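Nantana Yimyam räumt gerade um, als ich bei ihr im Kaewkla klingele, und eigentlich wollte ich gleich wieder gehen. „Nein, bleib, du kannst mir Tee machen!“, ruft sie aus dem Flur. Also mache ich Tee (die Dosen stehen jetzt woanders, na toll) und wir reden halt zwischen den Kisten.

Ihr Laden hat 19 Quadratmeter und ist voll mit Vasen, Lampenfüßen und Kerzenständern, alles gebraucht, alles selbst zusammengesucht. Angefangen hat sie vor 13 Jahren mit einem Tapeziertisch auf dem Hummont-Markt. „Da hatte ich lauter buntes Zeug, je greller, desto besser. Heute greife ich fast immer zu Creme und Beige“, sagt sie und lacht. „Vielleicht werde ich alt.“

Ich frage, warum gerade die hohen, schmalen Sachen. Sie überlegt ziemlich lange. „Weil sie so wenig Platz brauchen und trotzdem den ganzen Raum verändern. Stell so was auf eine leere Kommode, dann siehst du es sofort.“ Glänzende Glasuren mag sie übrigens gar nicht, matt muss es sein, da zeichnet sich der Schatten weicher ab.

Und das Umräumen? Macht sie jeden August, immer allein. „Große Stücke zuerst, und am Stiel anfassen, knapp über der Stelle, wo der Fuß breiter wird. Am Rand oben fasse ich nie an!“ Ein einziges Mal hat sie es doch getan, das Ding hatte 142 Euro gekostet, und sie ärgert sich immer noch.

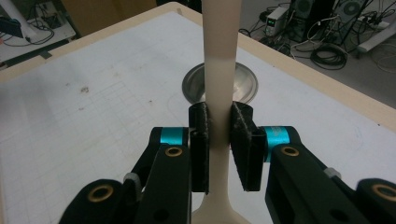
Den Tee haben wir dann doch noch getrunken, kalt, auf zwei umgedrehten Kisten. Im Herbst will sie die Regale streichen, die Farbe weiß sie noch nicht.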